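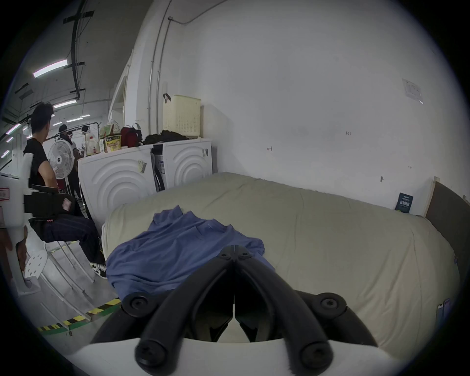
Buscar en las actas... Escribe y pulsa Intro

Acta de la reunión de vecinos, 2023-10-29

Bueno, me ha tocado otra vez escribir a mí, así que va como me sale. Empezamos tarde por culpa de la llave del portal (¡la copia nueva no gira!) y fuimos 13, más Aldo Longo, que venía con el voto de su hermana por escrito.

Primero, el tejado. Leí los dos presupuestos, el de Eskildsen y el de Prisora, y hubo bastante lío porque uno incluye el andamio y el otro no. A mí me gusta más el de Prisora, lo dije y lo repito, pero quedamos en pedirles que lo desglosen antes de votar.

Segundo, el huerto del patio. Sobraron 164 euros de la fiesta de julio y se aprobó gastarlos en tierra y en una manguera que no gotee. Aldo votó en contra: prefiere guardarlos para bombillas. Yo me encargo de comprar la tierra, y si alguien tiene coche esa semana, que me avise, por favor.

Tercero, el ascensor. Zukura pide unos 800 euros por cambiar la botonera. Cinco a favor, el resto quiere esperar a la revisión, así que se pospone. La del tercero insistió mucho en lo del ruido y tiene razón, de noche se oye hasta en mi cocina.

Ruegos y preguntas: que no se dejen las bicis en la rampa. Aldo mira lo de la llave.

Contacto: buzón de la comunidad, portal | © Comunidad de vecinos Drilik | Volver arriba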